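Home | About | Research | Join Us | Contact

About Drindilora

Drindilora is a small robotics research company in Vakside, and if you have found your way to this page, chances are that you have a robot that keeps knocking over the glassware. We would love to hear about it! We have been working on that kind of trouble for four years now, and we still get a little excited whenever somebody tells us about a new one.

Our subject is what a robot does when it can't quite see the thing it has been asked to pick up. Clear glass is the classic case, of course (a depth sensor will often look straight through a tumbler and report the table behind it), but shiny tabletops cause plenty of grief too, and so do wire racks, mesh baskets and anything with a lot of small holes in it. Most homes and kitchens are full of these things, and we think a helpful robot ought to be able to cope with them without anybody having to put stickers on the stemware first.

How we work

The method we are best known for is called Dzene. The idea behind it is pretty simple, though getting it to behave took us far longer than we like to admit. Before it commits to a grasp, the robot makes a guess at the shape of the object and also keeps a running note of how much it trusts each part of that guess. Where the trust is low, it moves its viewpoint a little and looks again, usually from lower down, where ribs and rims and edges bend the light in a more useful way. When the guess settles, it goes in slowly, and it lets touch have the last word.

We test all of this on a set of tabletop layouts we call Mistness. There are 600 of them, and every one mixes at least one clear object with something else that is awkward to see past. In our most recent full run, Dzene on its first attempt failed on 219 of the layouts. We put that number right here on our About page on purpose, as we believe you learn a lot more about a research group from its failures than from its highlight reel. Many of those misses came from two causes: reflections in a polished surface being taken for part of the object, and thin legs or rails vanishing against a busy background. Both are on our list for the coming year, and the second one is giving us the harder time.

Where we work

Our test tables are in the same open office as our desks, and we like it that way. Daylight from the tall windows changes from morning to late afternoon, people walk by, the plants grow, and the method has to manage with all of it. A layout with ribbed glass and a white metal stand, its top punched with little plus-shaped openings, is a favorite of ours for just this reason. 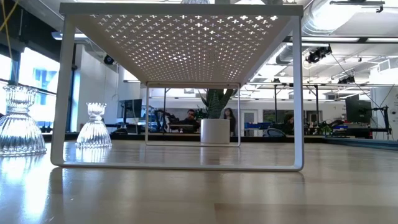 Work with us

We take on a few joint studies each year with other labs and with companies that handle glassware. Write to us through the Contact page, tell us what your robot can't see, and please be patient with us in March, when we are usually buried in writing.

Filed under: About Us, Robot Perception, Grasping

© Drindilora, Vakside | Contact | Back to top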